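Narer Access Suite: Changes to Badge Expiration and Visitor Profiles

Customer Newsletter, 8/10/26

The Narer product team has completed its review of how temporary badges are issued, extended and withdrawn, and the results are included in the current maintenance release. Administrators who manage visitor or contractor profiles are asked to read this item before applying the update, as two of the default settings have changed.

Until now, the expiration date of a temporary badge was stored on the badge record itself. A person who held two badges could therefore have two different end dates, and withdrawing one badge left the other valid. With this release, the end date is stored on the profile. Every badge assigned to that profile takes the same end date, and a badge can be given an earlier date but never a later one.

During installation, existing records are converted automatically. Where the badges on one profile carry different dates, the latest date is copied to the profile and each badge keeps its own date as an exception. The conversion report lists these exceptions by site and by profile name. At Clistberg, which took part in the pilot beginning in May, the conversion covered 1,154 profiles and was carried out outside business hours.

Expiration Reminders

A new Reminders section has been added to the Profile Settings page. It sends a message to the sponsor of a temporary profile before the end date is reached. The sponsor may extend the profile, let it lapse, or pass the request to a site administrator. Sponsors may grant an extension of up to 90 days. Longer extensions require administrator approval and are entered in the audit log with the name of the approver.

Reminders are switched off by default. To turn them on, open Profile Settings, select the profile type, and enter the number of days before expiration at which the first message is to be sent. A second message may be scheduled in the same way. If the sponsor field is empty, the message goes to the site mailbox. Sites that have not defined a mailbox will see a warning at the top of the page.
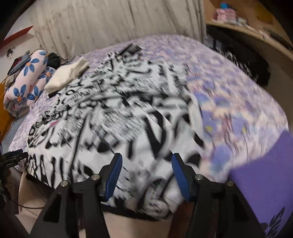 Floral bedsheet with a black-and-white patterned cloth spread over it.

Residential Sites

Several customers use the suite in staff housing and guest accommodation, where a profile may be linked to one room door and a number of shared doors. In these installations, the end date of the profile now applies to the room door and the shared doors together. Administrators who wish to keep a shared door open to a former resident for a limited period should create a separate profile of the type Short Stay and assign only that door to it.

Hirvonen door controllers must be running the current firmware before the new end date can be read from the profile. Controllers on older firmware continue to use the date on the badge. Tomance readers require no change. The Device Status page shows which controllers are still to be updated, and the list can be exported for use by the installer.

Limits and Known Issues

The bulk edit tool accepts up to 2,000 profiles in one operation. Larger sites should divide the work by department or by building. When more than 300 profiles are changed at once, the change is placed in a queue and the page displays its progress. Closing the browser does not stop the operation.

In this release, the calendar on the bulk edit page does not follow the date format chosen in the user's preferences. Dates are stored correctly, but they are displayed in the server format. A correction is planned for the next maintenance release. Until then, administrators should check the confirmation page before saving.

Support and Training

"We recommend that each site review its list of sponsors before turning on reminders," said Ulla Nieminen, Product Manager for Access Policies. "A message sent to a person who has changed departments is of little use to the profile holder or to the site."

The administrator guide has been revised, and the chapter on temporary profiles now includes the conversion report and its status codes. Customers with a support agreement may request an online training session through the customer portal. Requests should state the site name, the installed version and the number of administrators who will attend.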